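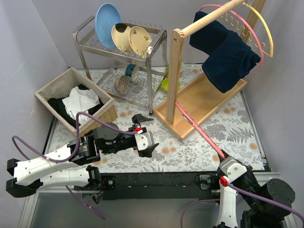 Nuvura opens its second kitchen and linen shop in Pruniscombe this Saturday

Nuvura, the family homeware business that began on a market stall in Nenberg, is delighted to announce that its second shop opens its doors in Pruniscombe this Saturday at ten in the morning, and everybody is very warmly invited to come along, have a cup of tea and a good look round.

The shop brings together the things that make the daily round of washing up and laundry a little more pleasant: dish racks, plates and bowls, lined wicker baskets, wooden towel stands and plenty of good thick towels to hang on them. There are about 3000 items in stock, and customers are welcome to pick things up and try them out (we do mean that!).

"My brother Adeel and I grew up drying dishes side by side, and arguing over whose turn it was to fold the towels," said Kamran Bajwa, co-owner of Nuvura. "We have wanted a shop in Pruniscombe for years, and we couldn't be happier with the welcome we've had from our new neighbours."

Paavo Vainio, who has managed the Nenberg shop for many years, will run the new one, with Usman Qureshi looking after towels and bedding.

The shop is at 73 Warraich Road, with parking behind the building. Opening offers on tableware and baskets run until the end of July.

Press enquiries: Ehsan Mengal, Nuvura, extension 2451.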